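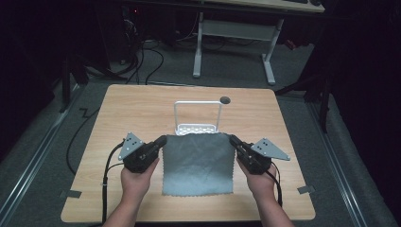 FOR IMMEDIATE RELEASE

Trerholm brings cloth handling to the Conneely finishing room, and the finishers are teaching it

CONNEELY, April — I'm Eino Sjöberg, I run the finishing room at Trerholm, and the office has let me write this one myself, so please forgive me if it sounds more like me than like a press release.

We finish small textiles here. Lens cloths, display cloths, swatches with pinked edges for the sample books. On a normal shift 3,000 of them go across our tables, and every single one gets picked up by its corners, looked at, hung or folded, and passed along. It's nice enough work for an hour. Do it for a whole shift and your thumbs will tell you all about it!

Starting this month we're working with Priltis on a system they call Zakley, which will take over the plainest part of that job: lifting a square of cloth, moving it to the rack and laying it down again without a fold in the wrong place. Cloth is awkward stuff for a machine. It sags, it slides, it sticks to the piece underneath. So Priltis asked if the people who already know how to handle it would show Zakley how, and we said yes.

What that means day to day is that seven of our finishers take turns at a teaching table. You hold a gripper in each hand, you pinch the cloth by its top corners, and you do the job pretty much the way you always have, only with black plastic fingers in place of your own. The first morning I was hopeless. I dropped more than I hung, and I've been doing this most of my working life. By the afternoon I had stopped squeezing so hard and it started to feel like using kitchen tongs. 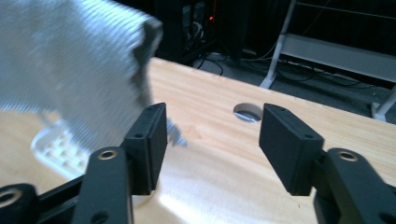
Turns at the table are kept short, and they're paid at the same rate as the line plus a training supplement. People sign up for them, too — we didn't want anybody being sent. The crew has also been pretty free with its opinions. They asked for a lighter grip and for the cables to be kept away from their wrists, and Priltis is working on both.

Now, the question I get asked in the break room, and the one you're probably going to ask me as well. No jobs in finishing are being cut for this. Once Zakley is running, we expect it to handle 2,000 pieces a shift, and the rest stays with us: the odd sizes, the delicate weaves, the rush orders, and all of the inspection. Three people will move into new positions looking after the system and checking its work, and those go to current staff first. I won't pretend everyone is thrilled. A few of my crew liked the quiet rhythm of the easy squares, and they'll miss it. I might too.

Teaching runs through the summer, and the first Zakley station goes on the line after that, next to the people who trained it. If it isn't ready, it waits.

Reporters who'd like to visit the finishing room are welcome in the mornings. Call the Trerholm front desk in Conneely and ask for me, and wear comfortable shoes.

Contact: Eino Sjöberg, Finishing, Trerholm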